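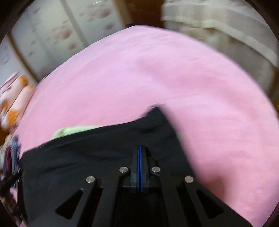

Folding on the bed, and other small comforts

I have been putting off writing about laundry for this newsletter for the best part of a year, mainly because I was afraid you would all write back and tell me I was doing it wrong. But after the last issue, when I mentioned in passing that I fold everything on the bed, more than 20 of you got in touch to ask how, and why the bed, and what on earth I do about black clothes. So I have made a pot of tea and I shall try to answer properly.

The bed first. I grew up in a house where the folding was done on the kitchen table, and very good it was too, except that somebody always wanted to eat there. When I moved to the flat in Brokgate the table was a little round one that would barely take two plates, and the first Sunday I lived there I carried the whole wash through to the bedroom and tipped it out. I have never gone back. You get all that room, you can spread a big thing right out with its arms wherever they want to go, and (this is the part I like best) you can't go to bed until it's finished. I have tried cheating by moving the heap to the chair. The chair is not a solution, as anybody with a chair will know.

I do strip the covers back and work on the sheet itself. A plain sheet is best, and a light colour is best of all, and if you only have patterned ones then put a pale towel down in the middle. It makes such a difference with dark things! Black on pink, say, and you can see every edge and corner of what you're folding, where on my old navy bedding I was forever patting about for a sleeve. Pull the sheet reasonably flat before you start, but don't fuss over it. A few soft wrinkles won't print themselves onto your clothes.

Now, black clothes. I was taught to leave these until last and I think that was bad advice, kindly meant. By the end you're tired, the light has gone, and black cloth in poor light is just one dark shape. I do mine first, near the window, at about four in the afternoon if I can manage it. Lay the thing down with the hem towards you, run your hand along the seam until you find where it wants to lie, and bring the sides in. Smooth from the middle outwards. If there is fluff, deal with it then and there, before the first fold, or you will fold it in and meet it again on your way out of the door.

Esmaeil Akbari, who some of you will remember from the mending evenings at Pindus, wrote to say that he turns all his black things inside out before they go in the wash and leaves them that way until he wears them. I tried it for the whole of May. They do seem to have kept their colour a bit better, though I couldn't swear to it, and I did once get as far as the bus stop with my label showing.

The other thing I was asked about is small pieces going astray. They hide, don't they? You put something large and dark down on top of something small and light, and the small one vanishes until you're making the bed. My habit is to lift each big piece right up before folding it and look at what was under it. The little things then go up by the pillow end in a pile of their own, and get folded last of all, sitting down.

As for where it all goes afterwards, I'm the wrong person to ask. I have two drawers and a shelf, and the shelf is mostly jumpers I am fond of and don't wear. Several of you recommended rolling. I rolled for a fortnight and the drawer looked lovely and everything came out looking like a roll.

Next time I want to talk about airing cupboards, so if you have one, or had one and miss it, do write and tell me what you kept in it. Letters can be left in the box at Pindus, or you can simply reply to this newsletter.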